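The Rulebook

I was hired by Sterkum in June to revise the house rules for machines that handle towels. There were 101 of them. My contract said the finished set should fit on one page, laminated, and that I should be cheerful on the phone.

The old rules had come to us from Bukura when the two outfits merged. Rule 3 said an arm must never reach for a cloth another arm is reaching for. Rule 20 said an arm must always be ready to help with a cloth another arm is reaching for. Both were in bold.

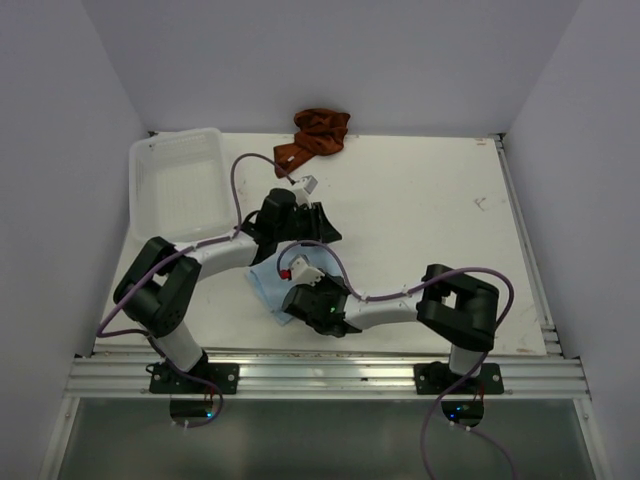

I asked which one we followed. Rule 3 in the mornings, I was told, and Rule 20 whenever visitors came. I wrote that down and drew a box around it, a thing I do when I want to look like I have a plan.

By the second week I had a system. I'd sit by the table with a pencil and a stack of rules, and if I couldn't catch the arms needing one, out it went. Rule 44, on the dignity of washcloths, went before lunch. Rule 45 referred only to Rule 44, so I let it go too and felt like a surgeon.
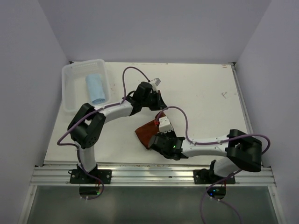 Blue towel in the basket, brown cloth still on the table.

The trouble was Rule 1. It said: "A towel is finished when it is folded." Tufa, our only customer, had sent back a list of objections to this. What was folded? Was a roll a fold? If a towel was folded badly, was it finished, or merely over?

I took the question home. I folded my own towels at the kitchen counter until one in the morning and found that I had been doing it wrong since college, by any standard including the ones I was being paid to write.
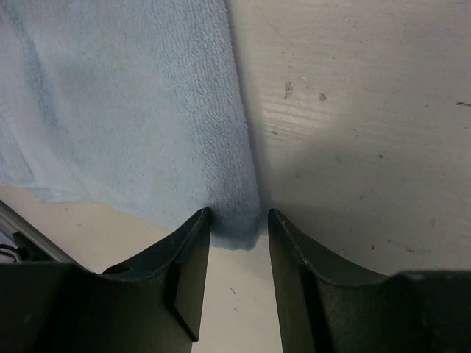
So I wrote a new Rule 1. Approach slowly, take hold of the edge, and stop if you aren't sure you have it. It was the first sentence I'd written at Sterkum that I would have followed myself. I read it over the phone to Tufa, cheerfully.

There was a long pause on the line, with typing in it.
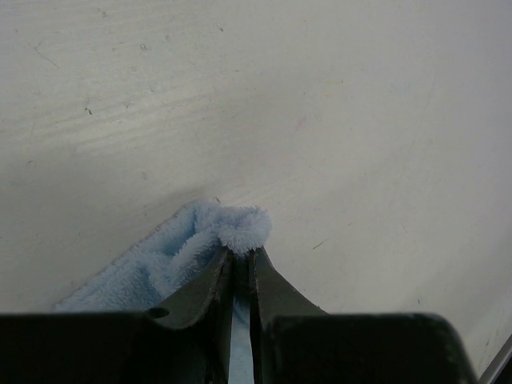 Fine, said the voice from Tufa, but who decides what sure means, the arm or the rule? And could they have that in writing, as an appendix?

I said they could. The appendix is at nine pages now. I've asked about a bigger laminator.

More stories
The Elevator Inspector's Wedding
Fudetti Street, After the Bakery
A Short History of the Wrong Key
1849, or How We Lost the Goat
Notes Toward a Quieter Dishwasher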